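The robot gets the boring part
A talk with the floor lead at Budinach
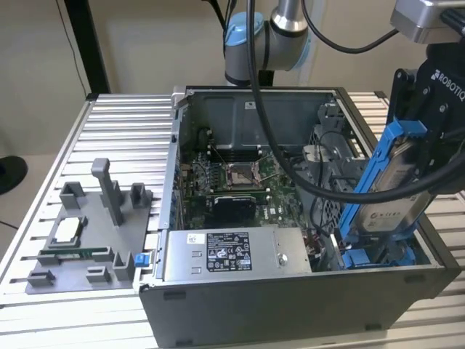

Budinach has been fixing things in the same brick building since 1948. First it was radios, then typewriters, and now office computers by the pallet. The floor lead has worked there for 19 years, and she lights up when the talk turns to the new cell. "Drives were my job on day one," she says. "I could do it asleep, and some Mondays I think I did!" These days a Robotiq gripper handles the drives, each one in its blue caddy, at a tower lying on its side with the panel off. The processor and the memory module wait on a gray plate next to the case, each in its own spot.

The shop took on an order from Hallora last March for 3000 refurbished machines, and that settled the question of whether to automate. "We had people going home with sore thumbs," she says. "You push that many latches, you feel it."

So what do the people do now? Plenty, she says — fault finding, mostly, and the odd cases that come in from Drusanby with half the screws missing. Two of the bench workers have learned to teach the arm its positions, and they argue happily over whose path is smoother. "One of them used to be scared of the thing. Now she wants to redo the whole plate layout."

Has it all gone well? She laughs. Cables are still a headache, and the first week was mostly stopping and starting. Pay stayed the same for everyone, though the bench crew is asking for a skills bump, and she's on their side.

Next up is a batch of 200 towers for Ngubane, a model the cell hasn't run before. "I can't wait," she says. "I've already got one open on my desk."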